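From: Cárdenas
To: Vitwood residents list
Date: September 2, 2024
Subject: Re: [vitwood] Reading room tables, what stays out and what goes back

On the Vitwood list, Duveo desk wrote:
> The reading room tables are filling up again. Last night I put away
> 20 items, mostly notebooks and boxed books. Can we agree on what
> may stay out overnight? Also, does anyone know if the round table
> is meant to be used for sorting, or only for reading? The sheet on
> the door says one thing and the old list message says another.

The sheet on the door is out of date. I wrote it in December, before the long table went to the Vamunel building, and I will replace it this week.

The round table is for both. People can read there in the evening and it can be used for sorting at any time if no one is sitting at it. Sorting means picking up what has been left, checking inside the cover for a name or shelf number, and putting it on the right shelf. Please don't make piles on the floor. The light in there is poor and people trip.

What may stay out overnight: the sign-in sheet and the pen. Everything else goes back.

Notebooks and folders with a name go in the pigeonholes. Without a name they go on the bottom shelf by the door and stay there for 8 weeks. Shelf numbers up to 1511 are in the reading room. Anything higher belongs in the back hall, and you can leave it in the tray if you don't have the key. Boxed books count as books. Loose paper and napkins can be thrown out if there is no writing on them.

The round table during sorting:

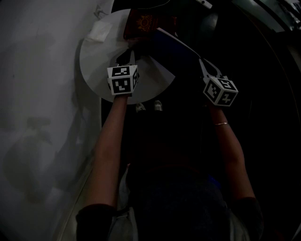
Round table, reading room. Dark red item with the gold emblem toward the far edge, navy one nearer.

I don't have an owner for either of those two. If one is yours, reply with what is on the first page and I will hold it for you.

On the other question from last month, the shelf labels from Duveo come in packs of 3000, far more than we need. Vamunel has offered to split a pack with us. I said yes unless someone here objects.

Cárdenas
Reading room, Vitwood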